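The big room at Brarside

Many people wrote to us after the move and asked how the new place looks. We are not so good in answering letters, so we made this page. It will grow slowly, when somebody has time and the light is good.

For those who do not know the story: until last winter we worked in the old rooms on the Badham side, up two flights of stairs, with a door so narrow that every longer board had to come in through the window. The new room is on the ground floor. It has 341 square meters in total, if you count the corner where the heating pipes come down and where one cannot stand straight. The rent is higher, but the heating is included, and in the old rooms it was not, so at the end of the year the difference should be small.

We moved in 17 trips with a rented van. The heaviest thing was the long bench, which we did not want to take apart. It took 6 people to carry it, and one of the door frames still has the mark. The landlord has seen the mark and was friendly about it.

The floor

The floor was already gray when we came and we only cleaned it and filled the holes. We discussed for a long time if we should put something softer on it, especially where people stand for many hours. For the moment we decided to wait. Two rubber mats from Trostero are ordered, and if they are good we will buy more. Please lift the chairs when you move them and do not pull them. The paint is old and comes off easily.

The pillars

In the first plan the pillars were our biggest worry, because they stand exactly where you would like to have a clear way from one side to the other. Now we are used to them. They are painted white, and they divide the room a little without making it dark. In the old rooms we had real walls, and you never knew who was in. Please do not put screws in the pillars. Tape is allowed, but take it off again when you are finished.

The shelves

We brought the old Miyazaki shelves with us, and we bought some boards new. What is used every day should be at the height of the hand, and what is used once in a year can go to the top. This rule was followed very well in the first week. If you find a box without a label, put it on the end of the long bench and leave it there until Friday. After that we open it.

The room in the afternoon

The long wooden bench is on the left side, full as always, with the monitor at the upper left and the orange and red things on the shelving behind. The black speaker has its place on the floor below. Farther back somebody is working at the dark desk, and the chair next to it is free. One white bin stands beside the desk.

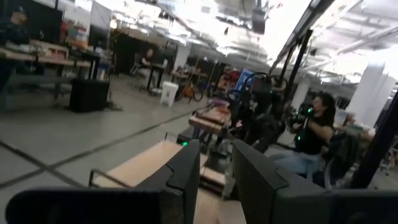

If you want to visit

You are welcome on Friday after four o'clock. The entrance is from the yard, second door, and the bell is under the mailbox, a bit hidden. If you come by car, please do not park in front of the gate, the neighbors need it for deliveries until the evening. Coffee is there, but bring your own cup if you can, we lost many of them in the move.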